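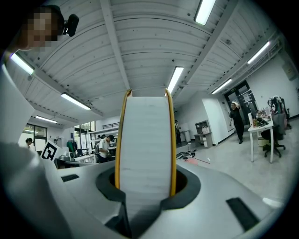
white roll, yellow rims, lights on, one head bowed. Heltari floor, May

**1/** so the Sidby line at work does the case sealing now. 1,028 cases last shift. by hand our best was 244, and my wrists remember every one

**2/** what changed: less lifting. more waiting, more screens. 64 alarm codes on a laminated sheet, I know maybe nine

**3/** they said no layoffs and so far thats true. but two people moved to the Lamont building and their spots just... didnt get posted

**4/** pay went up a bit if you pass the Cuven training. 178 pages. on your own time, mostly. I have opinons

**5/** would I go back to hand taping? no. do I miss talking across the table all morning? yeah, every day

**6/** asked at the shift meeting who gets to hit pause when it's going too fast. "we'll circle back." still waiting on that one. ok break's over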